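Moving a small amount of crypto off an exchange – is a hardware wallet worth the bother?

Posted in Money & Tech Help, May 16, 2024

Lesego Msimang

Hello all, I hope I've put this in the right section. A few years back my nephew talked me into buying a little Bitcoin and a little Ethereum through an exchange called Birkach, and I then forgot I had it, apart from a guilty look every Christmas. It has done rather better than I deserved and is now worth enough that I'd be properly upset to lose it, though we aren't talking house deposit money.

Birkach has just emailed to say they are changing their terms and that accounts left idle will be charged a monthly fee. It got me reading, and everything I read says "not your keys, not your coins" and tells me to buy a little gadget and look after it all myself. A chap at work swears by his, which is a Worance. But then I read about people throwing theirs in the bin by mistake, or forgetting the code, and I break out in a sweat. I can't keep track of my library card.

So should I move it, or leave it where it is and pay up? And if I do move it, how do I avoid sending it off into thin air? I'd be grateful for an answer in plain words, please, as I got lost very quickly on the other forums.

Teresa Ó Dubhghaill

Hello Lesego, you're in the right place, and please don't feel daft, we have all been there. I put off the very same job for 2 years, so you're well ahead of me.

First, you don't have to do anything in a hurry. Log in to Birkach by typing the address yourself, not by clicking the link in that email, and see whether the same notice is waiting in your account. Emails about changed terms are a great favourite with scammers, and I've had some very convincing ones.

If it's genuine, I'd look at the fee next to what you hold. On a small balance a monthly charge nibbles away faster than you'd think, and a hardware wallet is a one-off cost. I have a Worance too and find it perfectly easy, but buy it new from the maker's own shop – never second-hand, and never one that arrives with the recovery words already filled in for you.

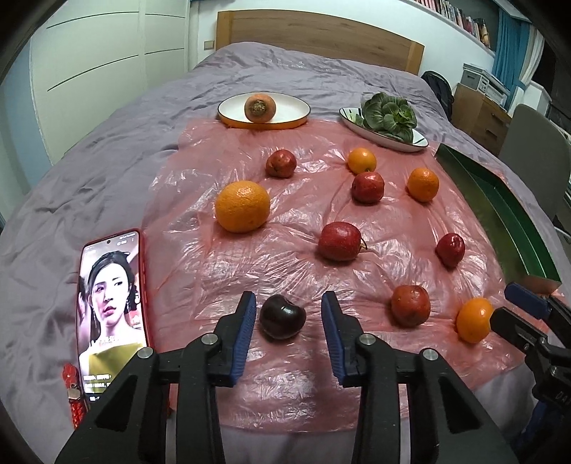

Apples and oranges: Bitcoin and Ethereum each need their own address

Please take the caption to heart! Your Bitcoin goes to the Bitcoin address your wallet shows you, and your Ethereum goes to the Ethereum one. When Birkach asks which network to use, stop and read it twice. Copy and paste the address, then check the first 4 characters and the last 4 against the screen of the gadget itself, because there is nasty software about that swaps one address for another while you're pasting.

Send a tiny amount first. You'll pay the fee twice and it's worth every penny for your nerves. Once it has turned up, make yourself a cup of tea and send the rest.

As for the recovery words, write them on paper with a decent pen and keep them somewhere dry, well away from the gadget. Don't photograph them, and don't put them in an email to yourself. If the gadget goes in the bin you can buy another and get everything back with the words, so it's the paper you need to fuss over. I'd also tell one person you trust where it is kept. My sister knows about mine, and she's 77 and sharper than I am.

Do write back and let us know how you get on.

Sukprasert

Just sell it. Solves the fee and the worrying. You might owe some tax on the gain so look that up before you press the button, it depends what you paid for it.

If you really want to keep it, Hultdale doesn't charge for idle accounts, or it didn't when I joined. It's still an exchange though so same risk as now.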